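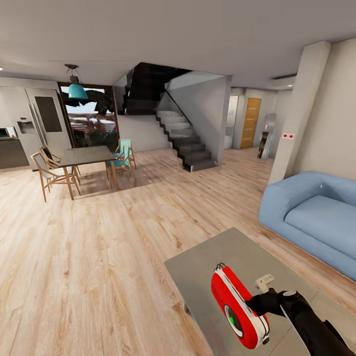
Guides > Starimach > Recording > Your first batch of episodes

How many episodes do I need before it's worth training anything? For one task in one simulated room, start with 236. I've had a usable pick-up policy from that many. Save the 2000-episode batch for when you've watched the first one fail and know what it's short of.

4.1 Before you record

I'm assuming you've done section 3 and the arm follows your hand controller without lagging. If it lags, go back and fix that first, please! Late commands get saved along with everything else and the model will happily learn them.

1. Open Starimach and load the Saston room (the open-plan one with the stairs).
2. Pick a task from the list and read the instruction line out loud. It sounds daft, but I caught two of mine asking for something the room didn't contain.
3. Check that both views are live: the room view and the wrist view. They're saved as a pair, and an episode with one of them missing gets thrown out when you export.
4. Open and close the gripper once, then press Zero.

Note: Zero resets the arm and leaves the objects where they are. If you've knocked something off the table, use Reset Room.

4.2 Recording an episode

5. Press Record and wait for the tone. Anything you do before the tone is lost.
6. Move in at a steady pace with the fingers open. I used to creep up on things very slowly, and my first policy crept too, then stopped dead a hand's width short of everything.
7. Close on the object, pause for a beat, then lift.
8. Put it down where the instruction says, open the fingers, back away and press Stop.

Keep an eye on the wrist view while you're moving, especially over the tabletop. There's very little in it to tell you how high you are, and wood grain looks much the same from one spot to the next.
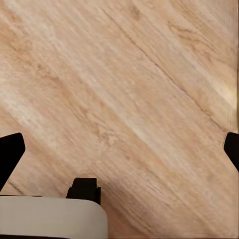

I go by the height readout in the corner of the control panel and only trust my eyes for the last bit. Torquil Kinnear does the whole thing by eye and his episodes are lovely, so try both and see which suits you.

Caution: don't press Stop while the fingers are still closed. The episode will be marked as unfinished and left out of the count, and you won't get a warning until export.

4.3 Mixing things up

Change the starting position every 13 episodes or so the model will simply memorise one path. The Shuffle button moves the objects but it doesn't touch the arm, so shift that yourself. I also swap the lighting preset when I remember (I don't always).

Keep a few clumsy ones as well. If you miss the first grab and recover, let it run and tag it "recovered". Catriona Dow went through my August batch and those were the episodes she wanted more of.

4.4 Saving and checking

9. Press Export and choose Zapata format, unless your trainer is older than mine, in which case pick Plain.
10. Play back the first and last episodes from start to finish. Both views should begin on the same step number.
11. Copy the folder to the Gravomside share before you close the program. Starimach clears its temporary folder on exit.

Note: if playback shows the arm moving and the objects sitting still, the physics log is missing. You can't rebuild it afterwards. Turn on "Save physics" under Settings, then record the batch again.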